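Pre-purchase inspection checklist, pick-and-place cell, Maltcombe packing room
Bidder: Clultix. Reviewer: Perrine Ferrand
Revision 2, June. Comments follow each item.

1. Evidence supplied with the bid
Status: PARTIAL
The bid leans on simulation. I have no quarrel with simulation, but it doesn't get a purchase order signed. We asked for run logs and got a brochure and renders.

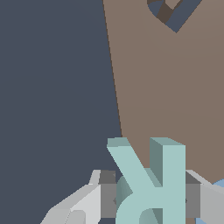 Letter piece between the gripper fingers, Clultix simulation.

2. Grip on irregular parts
Status: OPEN
Bidder says the standard fingers will handle our whole range. Our range includes molded caps that flex. Ask for finger pad material, rated force and replacement price in writing. Van Dijk quoted pads at 40 dollars a pair and put it on paper the same afternoon.

3. Guarding and emergency stop
Status: FAIL
No guarding in the price. "Collaborative" on a cover page is not a risk assessment. Fencing or a scanner has to be in the budget before we compare bids.

4. Placement tolerance
Status: OPEN
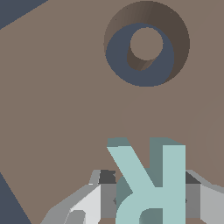

Our trays come back from the washer warped, and the bid assumes they don't. I want tolerance stated for a part held off square, with the tray out of position too. A render with a block letter over a plain brown surface, a round recess further up, tells me nothing about a tray that rocks. Clultix to repeat the test at Maltcombe on our own trays, 241 cycles minimum, with every miss logged.

5. Running costs
Status: FAIL
Annual service is listed at 2323 dollars, travel excluded. Software license is "to be confirmed." I have seen that phrase before, on the Fernerow labeler, and we are still paying for it. 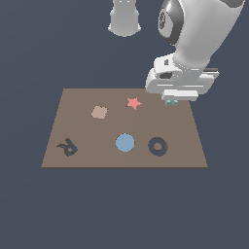 Add spares to that. The bidder's list stops at fuses and one cable set, and a replacement gripper is priced only on request. Get a fixed figure good for three years, or carry our own allowance.

6. Floor and power
Status: PASS
Slab and supply checked by us. Moving the air drop will cost 1063 dollars, our account.

7. Training
Status: OPEN
One day for two operators. Night shift not mentioned.

Recommendation: hold. No deposit until items 3 and 5 are cleared and the item 4 test is run with me in the room.

P. Ferrand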